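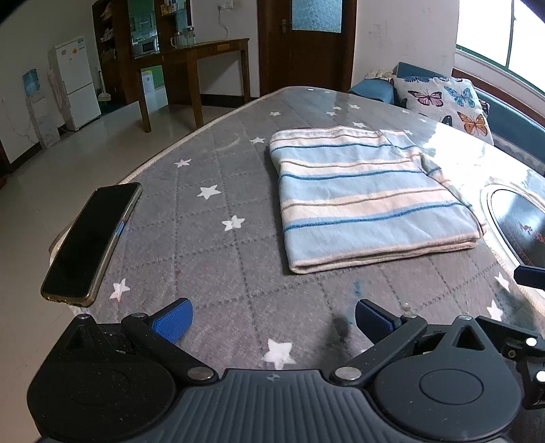
Vol. 16, p. 400

Curnico Valley, religion in

Religion in the Curnico Valley has been shaped by migration, by the long distances between settlements, and by the rise and decline of the timber trade. The valley runs north from the town of Ferken to the mill settlement of Kabbaj and includes the farming district of Hunero on its eastern side. Christianity is the largest religion by number of adherents. Smaller Muslim and Buddhist communities are found mainly in Ferken, and a growing share of residents report no religious affiliation.

Early congregations

The first permanent congregation in the valley was Lutheran and met in a grain store at Ferken. Services were held in the settlers' own language for two generations, and parish records were kept in it even longer. A Catholic mission followed, served by a traveling priest who visited each settlement once a month between the spring thaw and the first heavy snow. During the winter, lay members led prayers at home. This practice outlived the mission and is still followed by some families in Hunero.

Methodist and Baptist preachers entered the valley with the timber crews. Their meetings were held outdoors or in cookhouses, and few of the groups they founded owned a building. Kabbaj had no church of any kind until the mill company gave land for one, on the condition that it be open to all Protestant denominations. The building, known as the Union Chapel, was used in turn by four congregations under a written schedule. Disputes over the schedule were frequent - the use of the stove and the payment for lamp oil appear in the minutes more often than any point of doctrine.

Growth and consolidation

Church membership in the valley reached its highest recorded level when the mills were at full production. A survey by the Curnico Ministerial Association counted 3944 members in all denominations, of whom more than half lived in Ferken or within walking distance of it. The survey did not include children who had not been baptized or confirmed, and it left out the Catholic parish in Hunero, which had not yet joined the association. Later writers have generally treated the figure as too low.

The closing of the Kabbaj mill changed this pattern. Families moved south in search of work, and three of the four congregations using the Union Chapel had dissolved within a decade. The fourth, which was Methodist, bought out the interest of the others and remained in the building. In Ferken, the Lutheran and Presbyterian congregations began to share a minister and later merged. The merged body kept both hymnals and alternates between them by season.

Hunero was less affected. Its economy rested on dairy farming, and its population was steady. The Catholic parish there built a stone church to replace the earlier frame structure, with seating for 300. It remains the largest place of worship in the valley outside Ferken.

Muslim and Buddhist communities

A Muslim community formed in Ferken after the opening of the regional hospital and the cannery, both of which drew workers from abroad. Friday prayers were first held in a rented room above a hardware store and later in a former bank, which was adapted with a prayer hall on the ground floor and classrooms above. The community has members from many national backgrounds, and sermons are given in English. The classrooms are also used for language instruction open to the general public.

The Buddhist community is smaller and more recent. It has no resident clergy and meets in members' homes, with visiting teachers invited twice a year. A retreat held near Hunero each June draws participants from outside the valley and has become the best known event associated with the group.

Relations among religious bodies

The Curnico Ministerial Association was founded as a Protestant body and admitted Catholic clergy at a later date. After a lengthy revision of its bylaws it opened membership to leaders of all faiths and took its present name, the Curnico Interfaith Association. It has 16 member bodies. Its main activities are a shared food pantry, a hospital visiting program, and an annual service of thanks at harvest time, hosted by a different member each year.

Cooperation has not been without difficulty. Two evangelical congregations left when the bylaws were changed, and one has since returned as an observer. Debate over the wording of public prayers at civic events led the Ferken town council to replace the opening prayer at its meetings with a period of silence.

Recent developments

Regular attendance has fallen in most of the older congregations, while independent churches meeting in schools and storefronts have grown. The largest of these, in Ferken, reports nearly 400 people at its weekly services, many of them under the age of 40. Several older buildings have passed to other uses, among them a former Baptist church that now serves as the Hunero public library.

The Union Chapel at Kabbaj no longer holds weekly services. It is opened for weddings, funerals and a yearly homecoming, and its minute books are kept in the county archive at Ferken.

See also: Ferken; Hunero, parish of; Timber trade, Curnico Valley; Union chapels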